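Handout 4, 31 Jan 2019
Household Repair, evening group (Zimholm)

Last week's reading, the Usta leaflet, claims that "any household toy can be opened, understood and closed again by a beginner". I have my doubts. Read it again with a screwdriver in your hand and see how much of it survives. 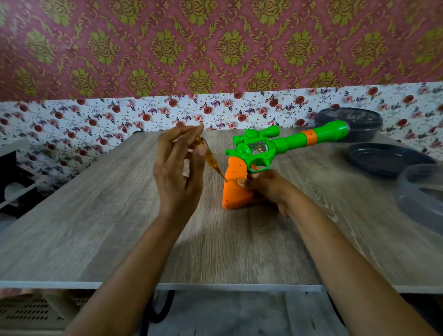
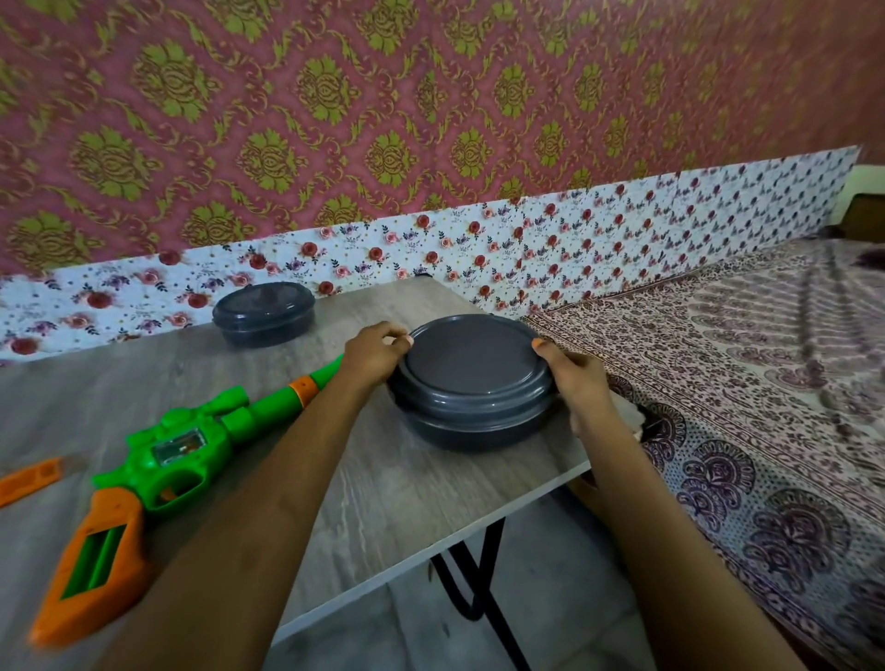 ## What the leaflet leaves out

- **Screw size.** It says "a small screwdriver". Small is no use as a measurement. A tip that nearly fits will chew up the head, and then you're drilling.
- **Holding the thing.** Toy guns have no flat side worth the name. One hand steadies the grip, the other drives, and the leaflet's drawings show neither.
- **Where screws go.** Ng recommends a lidded tub. Fine, but a wide one lets short and long screws mix — I'd want one per stage.
- **Clear windows.** Being able to see gears tells you very little about how they come out.

## The 50-minute claim

Zudovley's course notes give 50 minutes for a full strip and rebuild. No toy is named, nor is the skill of whoever did it. Treat the figure as advertising until you've timed your own.

## For March

Bring one plastic toy you can afford to lose. Write 500 words on where you got stuck, including any screws left over.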